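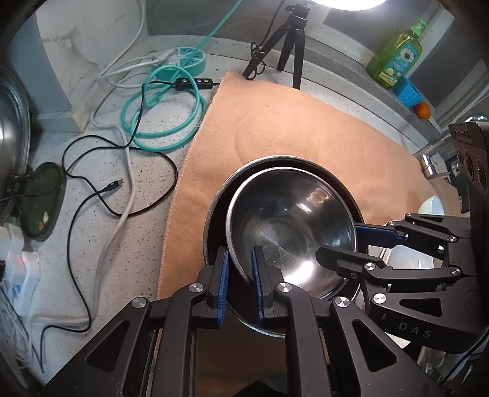 Heriberto Arango wrote after the last session that he thinks I'm unfair to sales brochures, that everybody over the age of twelve knows a brochure is a brochure, and that a buyer who signs for a house on the strength of a drawing of a pond has only himself to blame.

Fair enough, and I'll come back to him. But my experience is that people read the brochure for a new subdivision with their guard up and still come away believing two or three things it never said. This handout is about those two or three things.

Filed under: Course Notes > Buying New > Session 4
Print this page | E-mail this page

SESSION 4: READING THE PROMISE OF A NEW COMMUNITY

Bring your copy of the Callberg packet. You should have the brochure, the site map, the builder's price sheet for the Eva model, and the draft rules of the homeowners association. If you only have the brochure, get the rest from the course folder before class. The brochure alone will get you nowhere, and that is more or less the point of the evening.

1. The tense of the verbs

Go through the brochure with a pencil and underline every verb that has to do with something a resident would use: the school, the trail, the clubhouse, the shops. Mark each one P if it says the thing exists now, F if it says it will exist, and M for anything mushier than that.

When I did this with the Callberg brochure I had a lot of M's. "Residents enjoy access to." "A future school site is nestled in." "Planned amenities include." Look hard at the school line. A school site is a piece of land. It has been drawn on a map and colored a cheerful yellow. Whether a school district puts a building on it depends on enrollment, on the district's budget, sometimes on a bond vote, and the developer controls none of those. The brochure doesn't claim otherwise. It just sets the words beside a picture of children with backpacks and leaves you to finish the sentence.

Some states require a disclosure statement for larger subdivisions, and where there is one it will often tell you plainly who is supposed to build each amenity and whether any money has been set aside. Ask for it. If the sales office has to go and look for it, wait while they look.

2. Distances and minutes

The packet says Callberg is "minutes from downtown." All places are minutes from downtown. The question is how many, at what time of day, and by what road.

In this case the road is Amissah Road, which has one lane each way past the subdivision entrance. The site map shows it as a wide gray band. It is wide on the map because the map shows the width of the right of way, the strip of land reserved for a road that could someday be widened. Siwan Probert pointed this out in the last group and I had missed it myself after reading that map more times than I'd like to admit.

Exercise: drive it at 7:30 in the morning, outbound and inbound. Do it again on a day when it rains. Write down the times. Don't use a phone estimate taken at midnight from your couch.

3. "From" prices

The price sheet for the Eva gives a starting price and a photograph of a furnished model. The starting price and the photograph belong to different houses. Every model home I have walked through has been loaded with upgrades, and the Eva is no exception: the small print says "model shown with optional features," and the list of optional features takes up the back of the sheet.

What to ask Tarnent, the builder:

- What did this exact house, the one I'm standing in, cost as finished?
- Which lots can the Eva be built on, and which of those carry a lot premium?
- Is the starting price available on any lot today?
- What is in the base price for landscaping, driveway, window coverings, and appliances?
- Are the design center prices fixed at contract, or can they move?

The third question is the useful one. It can be answered yes or no and people often don't want to. Akua Quansah asked it on our site visit last January and was told that base-price lots "come up from time to time." I'd take that as a no.

4. The incentive and the in-house lender

You'll see an offer of money toward closing costs if you use the builder's preferred lender. This may be a good deal. I don't say that often in this course, so write it down. But you can't know until you have a loan estimate from an outside lender for the same loan amount, the same term and the same day, and you lay the two side by side. A credit at closing can be eaten up by a slightly higher rate, and the rate goes on being slightly higher for as long as you keep the loan.

Compare:

- the interest rate and any points paid to get it
- lender fees
- how long the rate lock lasts, and what an extension costs if the house runs late
- total paid over the first five years, after the credit

Houses do run late. Ask who pays for the lock extension when it's the builder's delay. Get the reply by e-mail.

5. The association

Callberg is planned for 123 houses. At the time the packet was put together, 34 had closed. Keep those two numbers in your head while you read the association budget, because the monthly dues have been worked out as if all 123 owners were paying.

Until they are, somebody covers the gap. Usually it's the developer, who also controls the board during this period and has an interest in keeping dues low while there are still houses to sell. Low dues look nice on a price sheet. They can also mean that very little is going into reserves for the private streets, the retaining walls and the stormwater pond, all of which the association will own after the handover.

Find these in the draft rules:

- The point at which control passes to the owners. Is it a share of lots sold, a date, or whichever comes later?
- Whether the developer must make up shortfalls, or merely may.
- Any cap on annual increases before and after handover.
- Who owns the pond.

About that pond. The brochure calls it a "water feature." The engineering drawings call it a detention basin. Both documents are describing the same hole in the ground. It may be pleasant to walk past. It will also need to be dredged at some stage, and the bill for that will go to the people who bought near the water feature along with the people who didn't.

6. The neighbors you haven't got yet

The site map is white outside the property line. White means nothing, and plenty of buyers read it as trees. Go to the county planning office, or its website if it has a decent one, and look up the zoning for every parcel that touches the subdivision. Then look up the pending applications. Wellington Furtado tells me his group found a self-storage application on the north side in less time than it took to park. Whether it's ever approved I can't say. I'd want to know before I paid a premium for a lot backing onto it.

While you're there, check that the later phases of Callberg itself are approved. A trail loop that crosses Phase 3 is half a trail until Phase 3 is built.

7. Back to Heriberto

His argument is that the information is available and adults should go get it. I agree with the second half. On the first, I'd say "available" is doing the same job there that "minutes" does in section 2. The budget was available to us after two phone calls and a visit. The engineering drawings were available in a county office that closes at 4:00 in the afternoon. A buyer with a job and a deposit deadline will probably get to one of these and skip the other.

I also don't accept that the brochure is harmless because it's obvious. Tetteh Darko read the whole packet more carefully than anyone in the group, and when I asked him cold the following session whether there was a school at Callberg, he said yes.

ASSIGNMENT

Pick any new subdivision within 50 miles other than Callberg. Turn in:

(a) the brochure, with verbs marked P, F or M;
(b) one page on the association budget, or one page on your attempts to get hold of it;
(c) the zoning of each adjoining parcel, with the source;
(d) a list of the questions you put to the sales office, with the replies word for word as far as you can manage.

Graded out of 100. Part (d) carries the most weight. "They were very friendly" is not a reply and will be marked accordingly. Visit as yourself, say you're taking a course if they ask, and don't sign the guest register unless you want the phone calls.

Next session covers warranties and the final walk-through. Read the Tarnent warranty booklet beforehand, including the exclusions, which start on the inside back cover.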